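The Forecast That Learned to Say Maybe

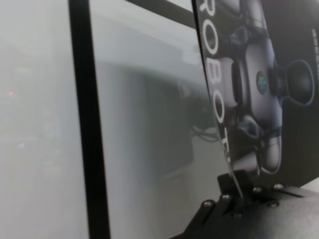
The word "ROBOT" in white capitals on a dark printed panel.

Forough Kordestani spent April teaching a database to predict how many spare parts Vollodham would sell. It had 11 years of orders to study and, like most new hires, came back full of confidence.

The first model, built in a tool called Dotow, announced that the Sowerby warehouse would need 218 pump seals by spring. It needed 3. The culprit was a single panicked customer who had once ordered more than 2,000 and returned nearly all of them, a detail stored in a separate table that everyone had agreed was boring.

Kordestani joined the boring table. She also made the model report a range, which the sales office at Dusgate took as a personal insult. "They wanted one number," she says. "I offered them one number and a list of people to blame."

They took the range. The nightly retraining job now runs at 2 a.m., and the seals are still on the shelf in Sowerby.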